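Lista Predasham-captura · Archivo
Lunes, 2 de julio de 2018
Por Arūnas Vanags
Tiempo de lectura: 4 minutos

Asunto: Re: Pérdida de pose en la pinza derecha al trabajar contra la caja

Ott Toom escribió:

> Al procesar la última tanda en Marras, el filtro rechaza episodios
> por saltos en la pose de la pinza derecha. La izquierda sale limpia
> en los mismos episodios. El salto típico es de 165 mm entre dos
> muestras consecutivas, imposible para una mano. He repetido la
> calibración intrínseca y no cambia nada.
>
> ¿Alguien ha visto algo parecido? Rhea sospecha del firmware de la
> pinza; yo, de la sincronización.
>
> Ott

Ott, lista:

No creo que sea ni lo uno ni lo otro. Un fallo de sincronización daría un desfase continuo entre apertura y pose, y en los registros la apertura coincide con el movimiento antes y después de cada salto. Lo que salta es solo la orientación, y la traslación de la punta la sigue por el brazo de palanca.

He revisado a mano el tramo que empieza en la muestra 2351. La tarea es la de siempre: caja blanca grande sobre la mesa redonda, operario de pie, una pinza en cada mano, trabajo en el borde delantero de la caja con la derecha. El cubo de la derecha presenta dos caras a la cámara superior.
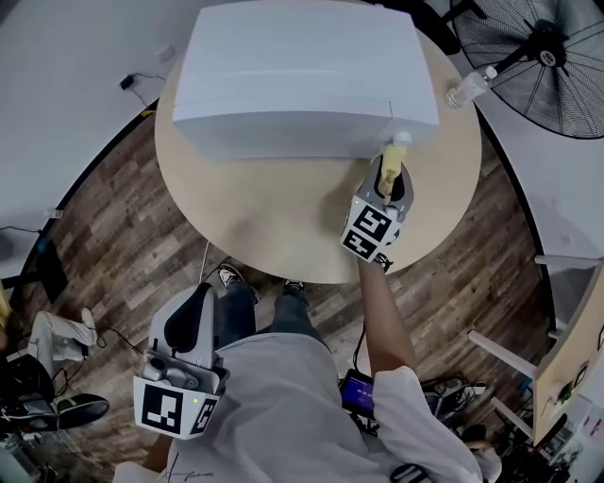

1. Hipótesis

Cuando las dos caras se ven con un área parecida, el ajuste usa las esquinas de ambas y la solución es estable. Si el operario gira la muñeca, una de las caras queda muy oblicua y el detector la pierde durante unas muestras. Con una sola cara, el problema de pose plana tiene dos soluciones con error de reproyección casi idéntico. Nuestro código elige la de menor error, sin mirar la pose anterior, y alterna entre ambas.

La mano izquierda apenas se aparta del cuerpo en esta tarea. Eso explicaría que su pose salga limpia con el mismo código y el mismo tipo de cubo.

El piloto verde del cubo no sirve como diagnóstico. Indica alimentación, no calidad de seguimiento. Lo digo porque en el parte de Zuzana consta «pinza correcta, luz verde» y ese parte se usó para dar los episodios por buenos.

2. Comprobaciones

a) Reprocesé 10 episodios forzando la continuidad con la muestra anterior. Los saltos desaparecen en casi 10 de ellos, por decirlo mal: en uno queda un residuo pequeño que todavía no sé clasificar.

b) Reprocesé los mismos episodios con el código actual, pero descartando las muestras con una sola cara detectada. No hay saltos y aparecen huecos donde antes estaban.

c) Cambié el firmware por el anterior en el banco de Wuvberg. Sin efecto. Rhea tiene el registro.

Queda sin descartar la deformación del borde. La lente es muy angular y el modelo de distorsión se ajustó con el patrón en el centro. El punto de contacto con la caja cae a la derecha del eje, con las puntas amarillas contra la parte inferior del frente, y ahí el error del modelo ya se nota.

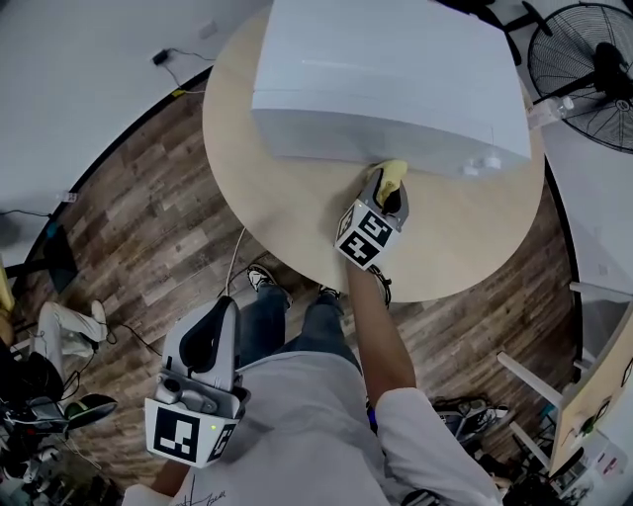 Foto: archivo de captura Predasham

Algirdas propone añadir al protocolo que el operario mantenga la muñeca sin girar. No lo apoyo. Condiciona la demostración para tapar un defecto del estimador, y los datos servirían de poco a Brumura, que necesita agarres con la muñeca libre.

3. Lo que pido

- Ott: marcar como dudosos los episodios con tramos de una sola cara. No borrarlos, son recuperables.
- Rhea: repetir la calibración con el patrón también en la periferia de la imagen.
- Zuzana: quitar la luz verde como criterio de aceptación y poner el número de caras detectadas por cubo.
- Algirdas: no reproducir estas trayectorias en el brazo hasta nuevo aviso. Un salto de orientación a velocidad nominal es un golpe contra la mesa, y el limitador actúa sobre la posición articular, no sobre la consigna cartesiana.

El parche está en la rama de pruebas. Son 2 cambios: la continuidad temporal y un umbral de ambigüedad por debajo del cual la muestra se marca como no válida. Agradecería una revisión del umbral, que ahora mismo está puesto a ojo.

Arūnas

Mensajes recientes en la lista
Re: Deriva del reloj en el registrador de Wuvberg
Marras: cambio de formato en los ficheros de apertura
Plantilla del parte de sesión (borrador)
Re: Limitador de consigna cartesiana, estado
Copias de seguridad de diciembre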